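Huner opens its paint room in Calau, and you're all invited

9 October 2025
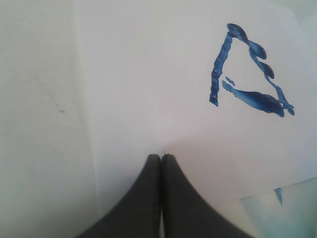

Blue paint on white paper, photographed on the worktop.

I've been wanting to write this one since May, so forgive me if I gush a bit! Huner, my little paint-making business, finally has a proper home. We've taken the old shop on Galli Yard in Calau, and the doors open to the public this week.

If you've bought from us before, you'll know we make poster and craft paints in small batches, and that until now I've been mixing them in a space the size of a cupboard (with a sink I shared with a bicycle repairer, lovely man, very oily hands). The new place has a mixing room at the back, a shop at the front and one long table where anybody can sit down and try a colour before buying it. Paper's free, aprons are on the hooks, and please do wear old shoes.

We're also launching our new range, Gakside. It comes in 10 colours, it's thick straight from the pot, and it washes off brushes with plain warm water. I went through 169 test batches getting the reds right and I still dream about them. Pots come in two sizes, and you can bring empties back for a refill at a lower price.

One more thing I'm chuffed about: 429 of you chipped in to our pre-order, and that money paid for the big mixer. Thank you, truly. Your pots are boxed up and can be collected from the shop counter, or I'll post them if you've already given me an address.

Schools and clubs can book the long table for a morning. There's a step at the front door, so if you'd like the level entrance, ring the bell at the yard gate and we'll let you in that way.

Press visits are welcome, just drop us a line through the contact page. Samples of Gakside can be sent out on request.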